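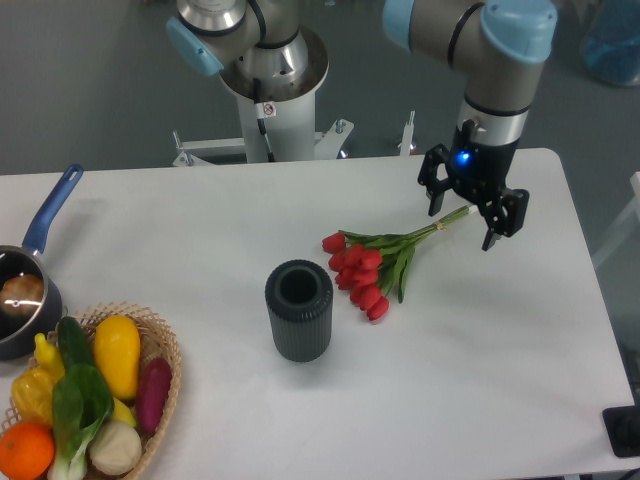

Ganness opened its workshop in Starkomstead on Sat 29 October, and I went mainly to see whether the flower job works yet. I'd read in April that it was as good as solved.

The job is to pick up a bunch of tulips by the tied stems and stand it in a ribbed grey vase. Walter Apaza gave the talk. He said the arm had done it 746 times, though he didn't say out of how many, and when I asked he said he'd have to look it up.

We saw 2 goes at it. On the first the gripper closed, the bunch swung round and the stems hit the rim. Over went the vase. On the second it stopped dead over the table with an error on the laptop and stayed there for 11 minutes. The handout blames "contact conditions". I'd call it a bad grip.

What bothered me more was the restart. Someone leaned across and straightened the tulips while the arm was still powered. I asked if it was locked. "Paused," I was told. Paused by what? The stop button was on the far side of the bench, behind the visitors.

Stelmakh, who supply the control software, had a stand by the door and said it wasn't their fault. Prarnia hadn't turned up.

Tea was good. Parking is hopeless, use the lane.

14 comments | 300 shares

Recent
Prarnia open day: is it worth the train fare?
Stelmakh stand, second look
Starkomstead spring fair, what we saw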